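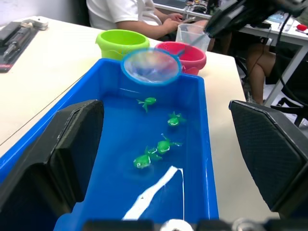
Jultano is a little pile of frog and toad call recordings, plus a spreadsheet that says what's in each one. I started it because I couldn't tell a chorus frog from a squeaky gate and wanted something to practice with. Real frogs are terrible at posing (most of my clips are just a dark ditch making noise). Four green toy frogs are floating in a blue tray. Splayed legs and all!

What's in it

There are 2,000 clips, each 15 seconds long, saved as WAV files in the clips folder. The spreadsheet is calls.csv and it has one row per clip. Columns are file, site, month, hour, species, second_species, rain and notes. The notes column is me talking to myself at the edge of a pond, so please don't try to parse it. "Truck again" means a truck again.

Where the sounds come from

Two sites. Hinddale is a wet meadow with a road on one side, and Dasow is an old farm pond with cattails all the way around it. I record from February until the calling dies down in summer, mostly after 9 p.m. Dasow is much quieter in the background, and if you train anything on Dasow alone it will fall apart on Hinddale. Ask me how I know!

Labels

I did the first pass by ear, and then Letay Tsegaye went through the whole thing again with much better ears than mine. We disagreed on 70 clips. Those have "unsure" in the species column and I'd leave them out of any scoring, though they're fun to listen to. If two species are calling, the louder one goes first, and yes, that gets fuzzy in a big chorus.

Known problems

The hour column is off by one for the early Hinddale clips (I forgot to change the recorder's clock in spring). Wind is everywhere. Gray treefrogs are way overrepresented, mainly because they like to sit right on top of the microphone post.

Using it

Take it, cut it up, put it in your class or your app. A credit to Jultano is nice. If you find a wrong label, open an issue with the file name and what you think you hear, and I'll go back and listen with headphones on.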